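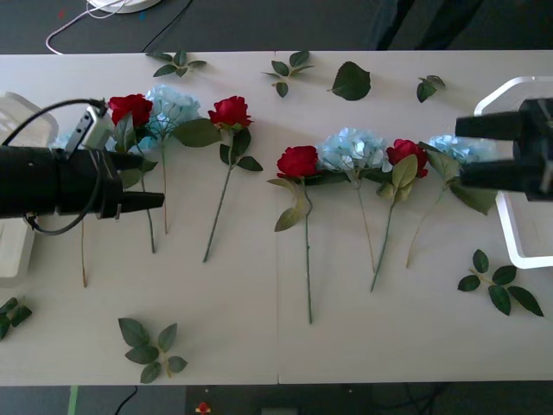 Irnow Table Flowers: Project Report
Floral and Event Design, second-year group project

1. Task

We were asked to plan reusable table arrangements for the dining hall at Astgate, which is booked for dinners from February on. The hall has 36 tables. The manager wanted artificial flowers that could be stored between events and put back together by staff with no training.

2. Materials

We chose two kinds of stem, red roses and light blue hydrangeas. One set is seven stems, four roses and three hydrangeas. The roses came from Marti and the hydrangeas from Niris. Our budget was 708 dollars for stems and 400 for vases. We spent all of the stem money and 418 dollars on vases, so we went over by 18 dollars on that part. The extra was for replacing two vases that cracked in the van.

3. Method

Each set was laid flat on a white table before it went into a vase, blooms at the top and stems toward the person working. Laying them out first made it easier to compare stem lengths and to see which leaves needed bending. The roses have thin stems and fall to one side in a wide vase. The hydrangeas hold them up if they go in first.

We tried three orders:
Hydrangeas first, roses between them.
Roses first, hydrangeas around the outside.
All seven held in one hand and put in together.

The first order gave the most even shape. The third was fastest but the leaves caught on each other and the blooms ended up at different heights.

4. Problems

The blue looked gray under the hall lights in the evening. We moved the vases closer to the table lamps, which helped a little. The stems also keep the bend from the shipping box, and straightening them by hand took longer than the arranging.

5. What we would change

Use a narrower vase. Order one spare rose per five sets. Store the stems flat in long boxes with the blooms all at one end.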